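Flultavness Community Kitchen: how we've been getting on, spring to July

Hello Halvard,

You asked for something short and readable instead of the big form, so I've taken you at your word and left the spreadsheet for Saimi to send separately. I'm writing this at the end of a very long Wednesday with my shoes off, so forgive the rambling.

The main news is that the lunches are going well! We served 616 meals between opening the doors in spring and the end of July, which is more than I dared put in the application. The soup days are still the busiest. The curry days started slowly and then somebody's grandson told the whole sixth form (I'm guessing, but there were an awful lot of them) and we ran out of rice before one o'clock. We now cook double rice. Leftovers go into fried rice for the evening group, who have started asking for it.

The evening cooking course has been harder. We planned it for people living alone who mostly eat toast, and the first lot who signed up could already cook perfectly well and wanted company. I didn't want to turn them away, so they came, and they were lovely, but it wasn't what you gave us the money for. For the second course Saimi went round the flats on Mosska with a pile of leaflets and knocked on doors, and that made all the difference. We've got a full group now and most of them had never made a white sauce. One man had only ever used his oven to keep saucepans in.

We also changed what we teach. The first plan was full of roasts and bakes, and half the group don't have a working oven at home, so it made no sense. Saimi rewrote four of the sessions around the hob and the microwave: porridge, jacket potatoes, fish in a bit of milk, a chocolate sponge in a mug that went down far too well.

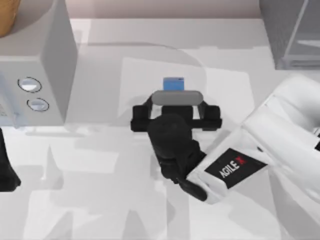
A microwave comes into both of these.

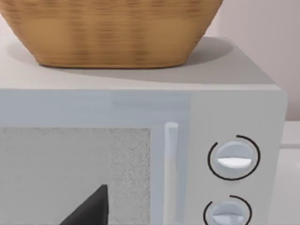 Can people join the evening course partway through?

They can join at any point up to the third session. After that we put them on the list for the next course and invite them to the lunches in the meantime, so they get to know a few faces first.

Now, money. The food budget is holding up, mostly thanks to Kokkonen, who let us have bruised veg at the end of market day for next to nothing. It does mean we never know what's coming (there was a fortnight of nothing but leeks) but people have got quite inventive. Where we've gone over is the gas. I'd put down £100 for the quarter and the bill was £104, so hardly a disaster, and I've taken the extra out of the printing line. If you'd prefer it to come from somewhere else, shout and I'll move it.

The dishwasher is still not fixed. I know I said that last time. The part has been ordered, then it was the wrong part, then the right part was out of stock, and meanwhile we're washing up by hand with the radio on. It adds a good half hour to every lunch and my hands look like walnuts.

Two things I'd like your advice on. First, the Otirau day centre has asked if we'd send lunches over to them once a week. I'd love to, but we've no insulated boxes and no driver, and I don't want to promise it and then let them down. Is there any room in the grant for boxes, or is that a new application? Second, a few of the lunch regulars have asked to pay more than the suggested amount, so others can pay less. I've been letting them. Do I need to report that separately?

Coming up next is the autumn course, a jam morning if the plums behave, and a proper clear-out of the big cupboard. Saimi wants to do a recipe booklet too, with everyone's own dishes in it, and she's already got more than will fit.

Come and have lunch with us when you're next over. Soup days are best.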